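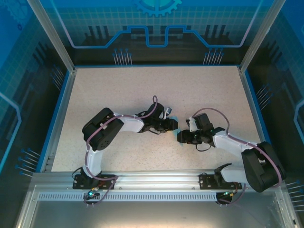 Why does one arm on a two-arm cell go limp in the handover position when it runs fine everywhere else?

Check the arm cable first. At the handover point both arms are reaching in and the cable over the wrist is pulled in a way it never is at home or at the side positions. If the slack is in the wrong place, the plug at the wrist takes the load and the wrist and gripper servos drop off the bus for a moment. The controller then releases the whole arm. Swapping servos will not fix it.

Ticket 322
Product: Leemans two-arm bench cell
Site: Foststead
Opened by: Foststead training shop
Handled by: Salotville support desk
Status: Closed, fixed on site
Related: cable kit order, Purnamton warehouse

Problem as reported

Right arm loses torque during the handover program. The arm sags onto the table and the controller shows "bus timeout, right". Left arm keeps holding. After a restart both arms home normally and the program runs again, sometimes for a whole morning, sometimes for a couple of cycles. It started after the cell was moved to a different bench in August. No parts were changed at the time of the move. We have already replaced the right gripper servo with the spare and the fault is the same.

Reply from support

Thanks for the report. Before anything else, please put the original gripper servo back if you still have it and if it passes the single servo test. The spare may not have the same offset stored and we don't want two problems mixed together.

Then please send us:

The controller log from a run that failed.
The firmware version on both arm boards.
Which step of the program the arm was in when it let go.
What the LED on the right arm board was doing after the fault, before you restarted.

Don't restart the cell until you have noted the LED. A restart clears it.

Reply from site

Original servo is back in, passes the test. Log attached. Firmware is the same on both boards. It has let go in step 18 every time we were watching, which is the point where the right arm closes on the part and the left arm has not opened yet. The LED on the right board stayed solid green. We expected it to go out.

Reply from support

Solid green means the board has power and is still talking to the controller. That rules out the supply and the link from the controller to the board. What's left is the board's output side and everything along the arm.

In your log, the shoulder and elbow servos on the right arm keep answering after the timeout. The wrist and gripper do not. The break is somewhere past the elbow. The shoulder and elbow let go only because the controller drops the whole arm on any timeout.

Please do the following with the program stopped and torque off on both arms:

1. Hold the right arm by the forearm link and bring it to the handover position by hand.
2. Open the monitor page and set it to show all the right arm servos.
3. Turn the wrist slowly through the angle it uses in the program. Watch the monitor page while you do it.
4. Do the same with the left arm and compare.

With torque off the arms will fall if you let go, so have a second person at the keyboard.

Reply from site

Did that. On the right arm the wrist and gripper both vanish from the monitor page near the end of the turn and come back when we turn it back. Repeats nearly every time. The left arm stays up through the full turn. We also noticed that the loop over the right wrist goes tight at that point and the left one still has some give in it. There is plenty of slack on the right arm but it's all down at the base.

Reply from support

That is the fault. The cable is clipped along the arm and the clips only work if they are closed with the arm in the right pose. When a cell is carried, people often fold the arms down and the cable creeps back through the clips toward the base. It looks fine at home and it is short by the time the arm is reaching in.

Please re-dress the cable on the right arm as below, then inspect the plug at the wrist. If the plug has been pulled many times since August the contacts may be loose and it should be replaced along with the cable.

Cable re-dress, one arm

1. Shut the cell down at the main switch. Torque off is not enough for this job, you will be unplugging servos.
2. Take any part out of the grippers and off the table.
3. Support the arm. A folded towel under the forearm is fine.
4. Unplug the cable at the wrist. Pull on the plug body and leave the wires alone.
5. Look at the contacts in the plug. They should sit level with each other. If one is pushed back, replace the cable.
6. Open the clips from the wrist down to the base. Don't take the cable off the arm completely or you will lose track of the routing over the elbow.
7. Put the arm in the handover position and keep it there for the rest of the job.
8. Plug the wrist back in, turn the wrist to the end of its program angle and pull cable up from the base until the loop stands clear of the wrist on its own. Leave 30 mm of free movement at the top of the loop.
9. Close the clip nearest the wrist first, then work back to the base.
10. Move the arm by hand to home, to the far side and back to handover. The loop must not touch the other arm's loop when both arms are in. If it does, take a little back toward the base and close the clips again.

The two loops rubbing is the other thing we see on this cell. Too much slack at the wrist is as bad as too little, it just takes longer to show up. Please check both arms together before you sign off.

Reply from site

Re-dressed the right arm. One contact in the wrist plug was pushed back, you can see it if you hold it next to a good one. We pushed it forward to test and the arm got through the hand test without dropping, but we don't trust it. Please send a cable.

We also found the right mounting plate was not quite tight on the rail. It could be rocked by hand. Is that related?

Reply from support

Cable kit has been released from Purnamton, 2 cables in the kit. Use one on the right arm and keep the other with the spares.

The loose plate did not cause the timeout, but it needs fixing and it does change the handover. If the plate has slid on the rail, the grippers meet in the wrong place and the arm that is off pulls on the part. Tighten the plate bolts evenly, a bit at a time on each side, and then run the handover calibration again. Calibrate after the cable is in, so you only have to do it once.

Please run the handover at slow speed with no part first, then slow with a part, then at normal speed. Keep a hand near the stop for the first few cycles.

Reply from site

December 15, 2018. New cable fitted on the right arm, clips closed in the handover pose as written. Plate tightened, left plate checked and it was fine. Calibration passed on the second try. First try failed because the table had not been wiped and the part was sitting on a crumb of packing foam.

Ran slow empty, slow with part, then normal speed until the end of the shift. No timeouts in the log. Right wrist stays on the monitor page through the full turn.

One request – the moving instructions in the manual say to fold the arms but say nothing about the cable. We would have checked it in August if that had been in there.

Closing note from support

Closed as cable routing, damaged wrist plug, right arm. Loose mounting plate recorded as a second finding. No board or servo fault, and the spare gripper servo can go back on the shelf after its offset has been cleared.

The manual request has been passed on. Until the page is changed, the check after any move is this: bring each arm to handover by hand with torque off, turn the wrist to the end of its travel and watch the monitor page. If a servo drops out, re-dress the cable before running a program. If none do, check that both plates are tight and calibrate as usual.

Reopen this ticket if the timeout comes back on the right arm. For the left arm please open a new one and attach a fresh log.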